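Ismael Rezende runs teleoperation at Mollura, where operators steer simulated arms through household jobs so that a policy can be trained on the recordings. The current set, called Prunimari, holds 1784 attempts. Of those, 1489 passed the first filter and 1242 went on to training.

"The filter is simple," Rezende said on a call on 2020-09-11. "Did the joints stay inside limits, did the log close properly, did the task finish. The rest were dropped by hand, mostly for hesitation. If the operator stops to think, the arm learns to stop."

Mollura tried kinesthetic teaching first, with a person holding a real arm and pushing it through the motion. Rezende still prefers it for contact tasks – wiping, inserting, pressing – but the operator's hands blocked the wrist view, and resets were slow. The group moved to a leader arm on the desk, with its joint angles mirrored to the simulator.

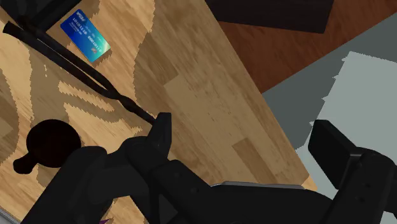
Wrist views decide most of what the operator can do, in Rezende's account. The leader arm gives no force feedback, so contact has to be judged by eye. "Take a thin black cord on a light wood surface. The contrast is fine until the cord reaches the fingertip. The finger is black too, and the end of the cord disappears into it. You can't tell from that view if you have it or if you're in front of it." His operators are told to check a second view before closing. He would sooner keep the dark finger in the renderer than recolor it, as the hardware has the same finish.

Control runs through a driver named Nevier, which smooths the leader signal over 15 milliseconds. A longer window looked cleaner on playback but made operators overshoot, he said, and they then corrected twice.

Asked about VR controllers, he was brief. "We tested them on Sampaio, the older set. Good for reaching. Wrist rotation was poor, and people got tired."

Mollura plans to repeat a subset of the tasks on a physical arm in November, with the same leader and the same operators. Rezende expects the grasp timing to need new demonstrations.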